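Petier revises shipper format for Grornska aquavit

Drinks producer Petier is changing the secondary packaging for its Grornska aquavit, with the new format due to reach distributors in Ireland and the Nordic markets from May. The bottle, closure and label are unchanged.

The revision replaces the existing twelve-bottle case with a six-bottle shipper supplied flat by packaging converter Skalleo. Internal dividers are now made from the same board grade as the outer, so the whole pack can go into a single recycling stream. The earlier case used a moulded pulp insert, which had to be ordered separately and stored under cover.

Pádraig Mulcahy, packaging manager at Petier, said the main aim was to cut breakages on mixed pallets.

"The old case was designed for full-pallet delivery, and most of our customers no longer buy that way," he said. "A six-bottle unit is easier to handle and it stacks squarely with the rest of the range."

Line trials covered 3000 shippers across two fill heights. Skalleo technical lead Kaj Oddsson said the crease depth was adjusted after the first run - the initial setting caused some flaps to spring back before the tape head - and that no further changes to the tooling are planned.

Pallet patterns have been redrawn to suit. Distributors using automated storage should update their case dimensions before the first delivery, and new logistics codes will be issued with the May price list. Stock in the old format will be sold through and will not be repacked.

Irish distribution remains with Daly, where Áine Ó Ceallaigh takes over the account from Darragh Ó Briain. A gift pack for the 70cl bottle is being considered for later in the year, although Petier has not confirmed a board specification or a supplier. 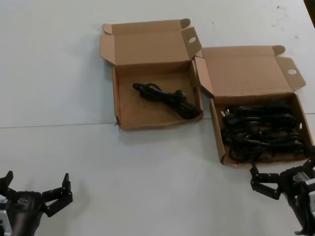 Open boxes in plain brown corrugated cardboard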